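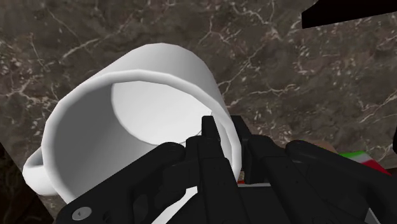 Home Forums Manipulation Data and Demos Log in

Mug demos: how fussy should we be?

asif_virk
22 March 2019
Hello all! I've been gathering simulated pick-ups for our Mirnura learner (kitchen worktop, Franka arm, one finger inside the mug and one outside) and the folder now stands at 1,417 episodes. Laiba Memon thinks I should throw out every one where the cup ends up leaning, and I'm really not sure – a bit of lean seems fair enough to me, and I'd hate to bin a whole week of evenings for it. What do the rest of you do?
2 replies

dokis_fan
I'd keep them, Asif. We trimmed ours hard last September and the poor thing went to pieces whenever a grasp was slightly off, having never seen one. Do check your side view though, mine was mostly arm for half of every episode and I only noticed after training.
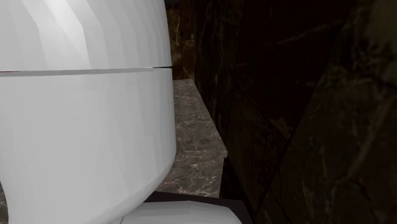
Category: Camera views and occlusion

laiba_m
Since I've been named, I'd better stick up for myself! My worry is the rim grasp. If the learner copies a lazy grip it will copy it for ever, and then you're collecting all over again. I do agree about the views, dokis_fan – I'd drop any view where the shell of the arm hides the gripper, but keep the rest of the episode.

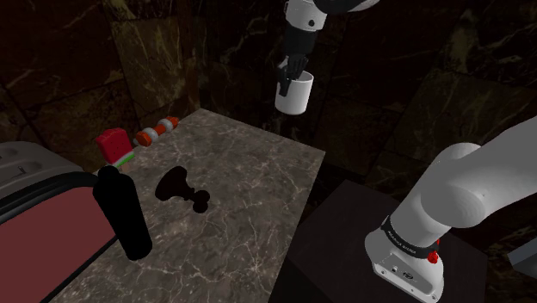 And I'd leave the clutter on the worktop as well, the popsicle and the bottle and so on, as a bare slab teaches it very little about a real kitchen. Tag the leaning ones, Asif, and train with and without. I'll happily help with the tagging over the weekend.

14 comments Share (2)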